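Workshop notebook – July
Finish bench, Usgate shop
Entry by F. Jardine

Continuing the shellac work from the previous page. Batch A (the Zusley dewaxed flakes) went into alcohol yesterday at 4 pm and was fully dissolved by opening this morning. Batch B, from the old tin with no label, still has a rubbery mass at the bottom of the jar. Stirred it, warmed it in the water bath, stirred it again at noon. No change. I am calling batch B dead. Flakes that old have probably cross-linked and no amount of waiting will bring them back. Tin goes in the bin, jar is soaking in ammonia and water.

Batch A strained through a paint filter, then through cotton. Color is a clear light amber. Split it in two. One half stays as mixed, for build coats. The other half cut further with alcohol, for the last passes.

Test boards are cherry offcuts from the Govavetti cabinet doors, sanded to the same grit, dust wiped off with alcohol. Wet the pad, pressed it on scrap paper until it stopped leaving a puddle, then started on board 1 with straight passes along the grain, 30 minutes between coats. Board 2 same schedule but with the pad charged heavier. Board 3 brushed.

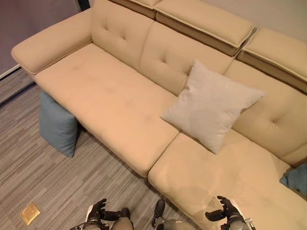
Sheen is the open question on these doors. The client wants them "soft" and will not go further than that, so I have been looking for things to hold a sample against in ordinary room light. Shellac off the pad is too bright, and rubbed with fine steel wool it goes flat in some spots and not in others. The beige cover on the sectional is close to what I think she means: smooth, nearly suede-like, with the light spreading out in the shallow depressions of the long seat cushion and no hard highlight anywhere. A cherry door will never look like cloth, but it gives a target. I would put it well below satin as the Wattimena sample card defines it. Will rub out board 1 toward that and leave board 2 glossier for comparison.

Results after 7 coats:

Board 1 – even, slight orange peel near one end where I paused the pad. Leveled with worn 400 paper and a drop of mineral oil. Good.

Board 2 – ridges at the overlap of each pass. They sand out, but it costs more time than the heavier coats save. Not doing this on the doors.

Board 3 – brush marks visible at a low angle. Acceptable for the insides of the cabinet, where speed matters more. The second brush was better than the first; the first one sheds.

Rubbing out board 1: steel wool with paste wax, long strokes with the grain, no circles. The first attempt cut through at the arris on one edge, bare wood showing. I repaired it with two light passes of the thin cut and left it alone for the afternoon. On the doors I will do the field first and then touch the edges by hand with almost no pressure.

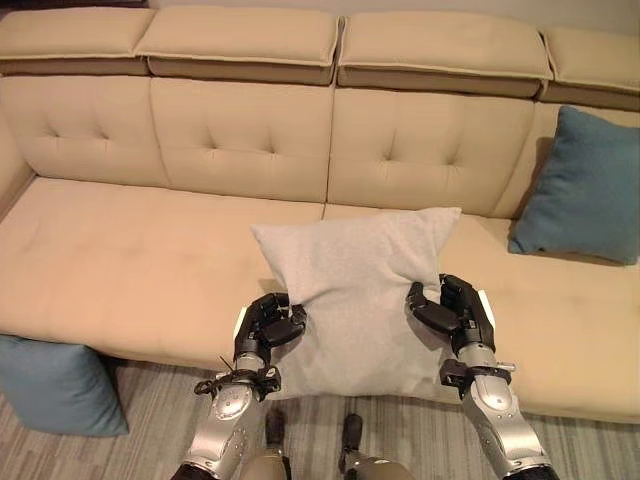 Water test on the repaired area and on untouched finish. One drop each, left for 9 minutes, wiped dry. Faint white ring on the repair, nothing on the older film. The repair had only a few hours to dry, so this says little about the final hardness. Repeat tomorrow with the same drop size. If the ring is still there I will leave the doors longer before waxing and move the delivery.

Humidity in the shop was high all day and the hygrometer by the spray booth disagrees with the one on the bench. I have been writing down the bench reading. Somebody please check both against the salt jar when there is a moment. Some of the blushing seen last month on the Wattimena side table could be explained by that, although the alcohol used on that job was also from an opened can.

Stock: flakes fine for this job and the next. Alcohol low, one can left. Cotton for pads low. No 400 paper after today except the worn sheets in the drawer. Please do not throw those out, they are the ones I use for leveling.

To do:
Mix 3 more jars at the same cut as batch A, write the mixing day on the lid.
Second water test, boards 1 and 3.
Cut a sample strip with gloss, rubbed and waxed sections and take it to the client before any door is touched.
Ask about the knobs – if they go on before waxing I need to mask the holes.

FJ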